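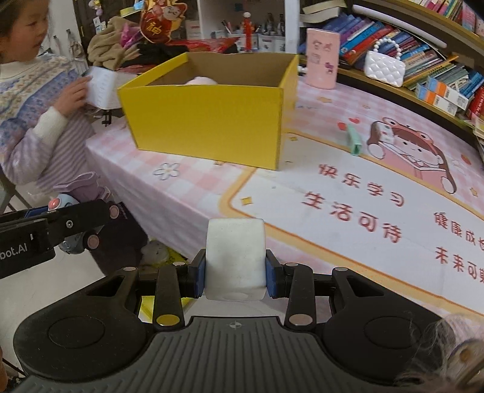
Both jaws on the block, box waiting on the left.

How to record a desk-tidying task with a pair of hand-held grippers
By Safta Cozma, updated 12th August

Putting things in a box is the task everyone picks first, on the grounds that it is easy. Then you record it and find out how many ways you have of putting a thing in a box. A person finds this charming. A training run doesn't.

These are the steps we use for the Plarkeo task set. They assume your grippers are charged, paired and calibrated. If they aren't, do that first and come back in a better mood.

1. Set the box and leave it alone

Put an open box to the left of your work area and keep it there for the whole session. Ours is bright yellow outside and plain brown inside, so it's hard to lose. A patterned mat is fine. We like one with plenty printed on it, as tracking gets more to hold on to than it would from a bare white desk.

2. Choose your objects

Pick a mix of hard and soft, fat and thin. Skip anything wider than the jaws open. You'd think this went without saying, and I have watched a grown adult try to pinch a dictionary.

3. Start from the same pose

Jaws open, both grippers over the front of the desk, hold still while you breathe in and out once. Press record before the pose, never during it. The Wallus script trims the still part for you, and it sulks if there isn't one.

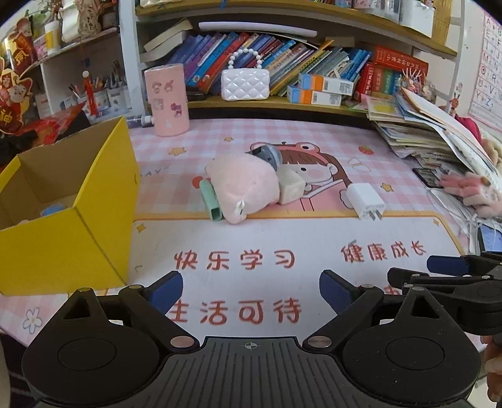
Start pose: jaws open, plush, block and adapter still on the mat.

4. Approach, squeeze, lift

Come in slower than feels natural. Line the pads up on opposite sides of the object, close until it stops shifting, then lift straight up. With a plush toy, close further than you think you need to and grab the body. Tags make tempting handles and poor ones.

A power adapter deserves a little thought. Take it across the plastic and keep the pads off the prongs. Small blocks are the friendly ones, so save a couple for the end, when your wrists have started filing complaints.

5. Release inside the box

Lower the object past the rim, then open. Flinging counts as a release only in your heart. If you drop something on the way, stop the take, mark it as failed and start over. Don't scoop it up with your bare hand and carry on, or the robot will grow up waiting for a bare hand to arrive.

6. Shuffle and repeat

Move every object between takes. Turn some of them around. Do 17 takes, rest, then do another 14. Past that, most people get creative, and creative takes end up in the bin.

7. Check before you pack up

Play back the first and last take of each batch. Look for a blocked lens (hair is the usual culprit, sleeves a close second) and for jaws that read closed when they're open. Then upload to the Brikine folder under your own initials. Mine currently holds 483 takes, four of which I would show to my mother.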